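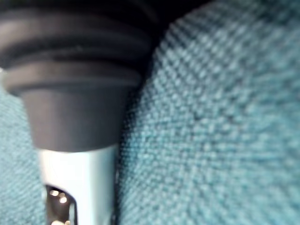

Bartoš asked at the counter in Diltville whether a crash on Route 294 has to be reported when no one is hurt and both drivers agree to settle it themselves. It does, if damage to any one vehicle or to other property comes to $1000 or more. An agreement between the drivers does not replace the report.

## Crash reports: common questions

**Who files the report?**

If an officer came to the crash, the officer files it. If no officer came, each driver files a separate Form 2. One driver's form does not cover the other. Passengers do not file.

**How do I know if the damage is over the limit?**

Use a written repair estimate. If you have no estimate yet, file anyway and write "estimate pending" in box 9. Damage to guardrails, signs, mailboxes and fences counts as property damage and is not added to the vehicle figure.

**Where can I get a copy of an officer's report?**

Copies are issued at the records windows in Diltville and Jurgate. The Lisley substation takes forms but does not print copies. You will need the case number, or the road name and the time of the crash. Reports are usually ready in 2 weeks. Crashes with serious injuries take longer, as the reconstruction section is filed last.
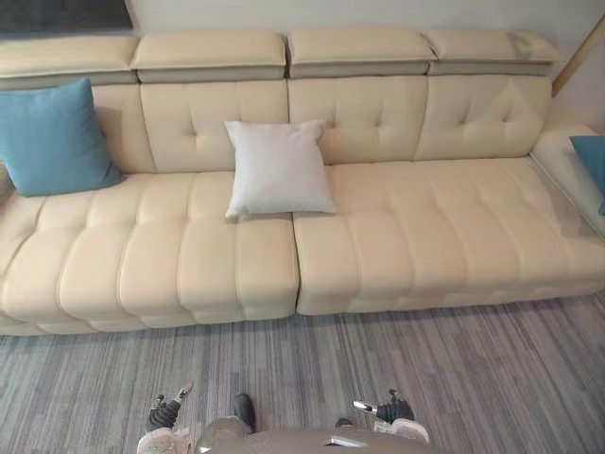 Requests by mail go to the Jurgate window only. Include a stamped return envelope and a copy of your photo ID. Unsigned requests are sent back.

**Why are parts of my copy blacked out?**

Phone numbers, license numbers and the names of minors are removed from all copies except those sent to an insurer or a court. Witness statements are released on written request once the case is closed.

**The report has a mistake in it. Can it be changed?**

Errors of fact – a wrong plate number, a misspelled street, the wrong lane – can be corrected by the officer who wrote it. Bring proof, such as the registration. The officer's opinion on cause is not changed on request. You may add a statement of up to 900 words, which stays with the file.

**Does the report say who was at fault?**

It lists contributing factors such as speed, following distance or road surface. Fault for insurance purposes is decided by the insurers. A traffic ticket is a separate record and may not appear in the report.

**My car was towed. Who has it?**

The tow company's name is in box 14. Storage fees are set by the company and start on the day of the tow. Vehicles held as evidence need a release form, available in Diltville until 4:30 p.m.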